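Wool, and Other Things I Should Have Sorted in Spring

July 29, 2020
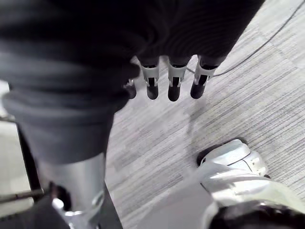

The gray knits

I have finally started on the woolens, in the hottest part of the summer, which Rekha says is exactly like me. She's right. I bought a winter coat in a heat wave once and wore it out of the store because I was so pleased with it! But there is some sense in it this time. September comes along faster than I ever expect, and last year I was pulling sweaters out of a bag on the first cold morning and finding holes in them while the kettle boiled.

So after breakfast I brought everything down to the back room, where the gray carpet is, and put the fan in the doorway. I like that carpet for sorting. It's low and a bit streaky and it doesn't grab at things the way the rug in the bedroom does, and dark wool shows up well enough against it that I can see where a cuff has gone thin. I keep meaning to replace it and then I have a day like this and decide it can stay another year.

I started with the charcoal knit, mostly so I'd have it over with. It's such a heavy thing. You forget over the summer how much it weighs, and how it settles into those big soft folds with the ridges running across, and how it never wants to lie flat no matter how you coax it. I've had it 11 years. I know that for certain because I was wearing it the winter we moved up to Arkdale, when the furnace quit and Gavin Baird came over with his electric heater and stayed for soup, and then came back the next night for the rest of the soup.

I spent longer on it than I meant to. I turned the cuffs back and went along the edges with my thumb, and there's one spot that will want darning before it goes through. I have dark gray yarn somewhere, or I had it. I looked in the sewing box and the other sewing box and the drawer with the candles, and found eight odd buttons and the good tape measure, but no yarn. I'll ask Rekha. She has every color in the world up there.

After lunch

The afternoon went more slowly. I had a cheese sandwich on the step and read the paper and then it was suddenly two o'clock, and the wool was right where I'd left it.

Cameron MacLeish rang to ask if I still wanted the cedar blocks he'd offered me, and I said yes please, and then we talked for most of an hour about his knee. It's better, but he's not to kneel on it, so the beans are going unpicked unless Angus can be talked into it. I said I'd come over and do a row or two if he'd give me a bag to take home. We settled on Angus doing the low ones and me doing the high ones, though I don't think anybody has told Angus yet.

When I got back to it I made up my mind about a few things. The green cardigan goes to Rekha's niece, who has admired it out loud on two occasions. The cream one I can't part with, even though it has shrunk and I would have to be twelve to button it. Mother knitted it. I folded it in tissue paper and put it at the bottom, where it can stay without anyone having an opinion.

I washed two of the lighter sweaters in the bathroom sink with the mild soap and rolled them in towels. My grandmother used to stand on the roll in her stockings to press the water out, holding on to the edge of the sink, and I did the same and felt about seven years old. They're on the rack by the window now. The charcoal one is too big for the sink and will have to be done in the tub, so that's tomorrow, provided it stays warm enough to dry.

Supper was eggs. I was too hot to want anything else, and there was half a tomato that needed eating. Then I sat out back until the bugs got bad, and came in and wrote labels for the bags, which I enjoyed more than I probably should have.

For tomorrow: ask about the yarn, tub, cedar blocks from Cameron, and find out where I put the lid of the big storage bin. I had it in my hands on the stairs.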